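Put the Quiet Back in the Classroom
By Lungile Nkuna

I spent a Saturday in the gym at Swanson Elementary last winter, listening to 84 kids try to rehearse a play, and I came home with my ears ringing and my mind made up. We need to talk about how our schools sound! We argue about reading programs and bus routes and the lunch menu, all of it worth arguing about, and meanwhile a second grader in the back row is catching half of what her teacher says.

I love old school buildings. I taught in one for 20 years and would have slept there if they'd let me. But tall ceilings, bare walls and hard floors bounce every word around until the ends of the words are gone, and the ends are where the plurals and the past tenses live. Try learning to spell that way. Now try it with a head cold, or in your second language.

My friend Tetteh Bawa teaches fourth grade over in Fletside, and two years ago he got fed up and did his own room. Felt panels across the back wall, a thick rug in the reading corner, rubber tips on every chair leg. I visited in November and kept waiting for the noise to start. The kids were talking, plenty of them, all at once, and I could still hear the boy next to me explain (at length) why sharks don't have bones. I was thrilled. Tetteh says he has stopped going home hoarse, and I believe him, having gone home hoarse for most of my career.

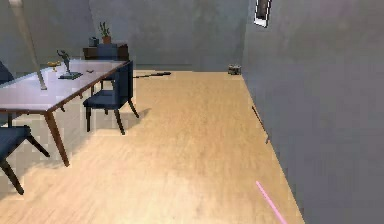
What it would cost us

Tetteh's room came to $2,945, and that includes the rug, which he admits he overspent on. Our district has 60 classrooms that were built before anybody gave a thought to echo. Do the multiplication and yes, it's real money. Spread it over several summers, start with the youngest grades and the rooms where kids get speech services, and it begins to look like something a school board could vote for without fainting.

I know the other side of this. Some of my old colleagues would put every dollar into aides, and I'd never stand in the way of hiring an aide. But an aide has to be heard too! So does the new phonics lesson, and so does the shy kid who finally raises a hand in March and gets asked to repeat herself three times.

If you have a child in one of our schools, go sit in the room during a regular morning. Take a chair at the back, close your eyes for a minute and listen to the lesson from there. Then come to the next board meeting and tell them what you heard. I'll be in the second row, and I'd be so glad of the company.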